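4.2 Finding the hem before unfolding

Most of our early failures had nothing to do with the fold itself. The arms would pick up a crumpled garment, lift it, and discover that they were holding the middle of the cloth. From there no sequence of pulls in our action set gets you to a flat shirt without putting it down and starting again. Polishchuk's first version of Feltar did exactly that, over and over, and the longest single trial in August ran through eleven regrasps before we stopped it.

The change that made the difference was to treat the wrist views as the main source of information during the search phase and to demote the overhead view to a supporting role. Seen from above, a hem and a crease look very much alike on plain knit fabric. From a few inches away they do not: a hem has stitching, a slightly stiffer curl, and a habit of ending in a rounded lump where the layers double up. A crease has none of these. We were surprised by how quickly a small network picked up on the distinction, and a little embarrassed at how long we had spent tuning depth filters to do the same job.

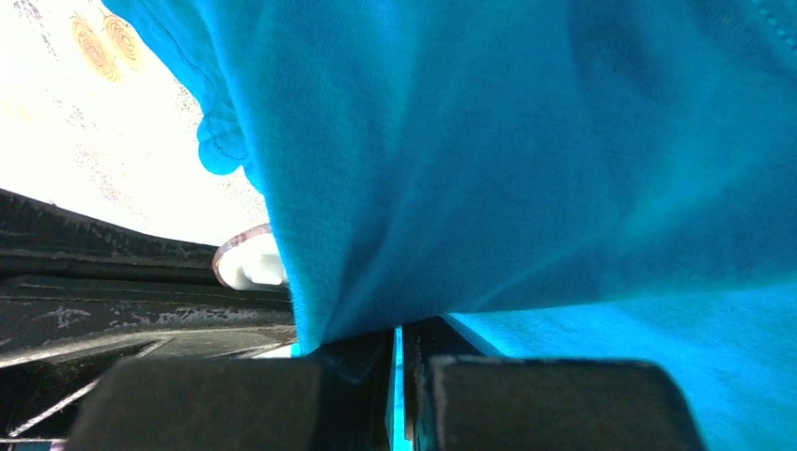 Labels for this network came from 264 short teleoperated episodes. For each one, Stetsiuk or Onu steered the two arms until one gripper held cloth, then marked in the wrist view any hem, seam, or neckline that was visible, along with a three-way judgment of the grasp: on an edge, near an edge, or interior. The last category turned out to be the most useful one to have. Knowing that a grasp is interior is enough to trigger a slide, in which the holding gripper loosens slightly while the other gripper draws the fabric through it until an edge signal appears. We had planned the slide as a fallback and ended up using it in more than half of all trials.

Formally, let w_L and w_R be the left and right wrist images and o the view of the full workspace. The policy produces a pair of gripper motions every step from an encoding of all three, but the edge score e is computed from w_L and w_R alone and added as a separate input. We tried folding e into the shared encoder (Section 5.3) and lost most of the benefit. Our best guess is that the shared encoder has too easy a time predicting the next motion from o in the demonstrations, where the operators already knew where the hem was, and so it never learns to look closely at the cloth. Keeping the score separate forces the issue.

4.3 Passing the edge between grippers

Once one gripper has an edge, the second has to take hold of the same edge close by and move along it to a corner. This is the step we most enjoyed working on, and the one where two arms really earn their place. A single arm can find a hem well enough with patience. It cannot hold tension on that hem while exploring the rest of it, and without tension a soft jersey knit simply collapses back on itself.

Our handover runs in the upper part of the workspace, with the grippers brought nearly tip to tip and the remainder of the garment resting on the table. Resting cloth adds drag, which we first saw as a problem and tried to remove by lifting higher. Lifting higher made things worse. With the full weight hanging, the fabric swung, the wrist views blurred, and the edge score became noisy right at the moment we needed it. Leaving the lower portion on the table damps the swing almost completely. The price is that the garment sometimes drags into a new fold, and the policy has to cope with that afterward.

The grippers close on the edge in sequence, never together. The receiving gripper approaches, closes, and waits for its own edge score to pass a threshold of 0.60 before the giving gripper opens. If the threshold is not reached within two seconds, the receiver opens and retreats to try again from a slightly different angle. It is a very plain rule. Halliday argued for learning it along with everything else, and we did train such a version; it was faster by a small margin and dropped the cloth nearly three times as often.
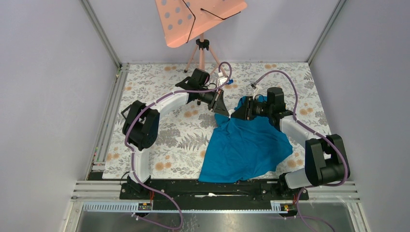 Figure 4. The two-arm workspace used for the garment experiments, with the grippers close together above a teal-blue cloth on the patterned table covering.

The printed table covering was chosen on purpose. Policies trained over a plain gray mat did well on that mat and fell apart on anything else, mostly by reaching for shadows. Training over a busy floral print was slower to converge, but the resulting policy carried over to all three of the other coverings we tried, including a striped one that Doolan was sure would defeat it. A printed leaf has a sharp outline, and the network has to learn that a sharp outline is not by itself a reason to grasp.

4.4 Results of the search and handover stages

We evaluated the full method against two baselines: Plinness, which plans grasps from the workspace view only, and Sadik, which uses the same three views as ours but no edge score. Each method was given 80 trials from random crumpled starts, produced by lifting the garment at an arbitrary point and dropping it. A trial counted as a success if both grippers ended up holding the same hem at two separate points.

Our method succeeded in 68 trials, Sadik in 47, and Plinness in 31. The gap to Sadik is the one we find exciting, as the two systems see exactly the same pixels and were trained on the same demonstrations. The only thing that differs is that one of them has been told, in a single number per wrist, whether it is looking at an edge.

Of our twelve failures, seven were grasps that caught two layers at once. The edge score is happy with two layers, as both really are hem, and nothing in our current setup can tell it otherwise. Three more were drops during the slide. The remaining two happened when the garment had turned partly inside out and a side seam was taken for a hem, a mistake that the human labelers also made now and then when they went back over the recordings.

To check how much labeling the score needs, we retrained it on subsets of the 883 marked wrist images. Performance with half of them was within two trials of the full set.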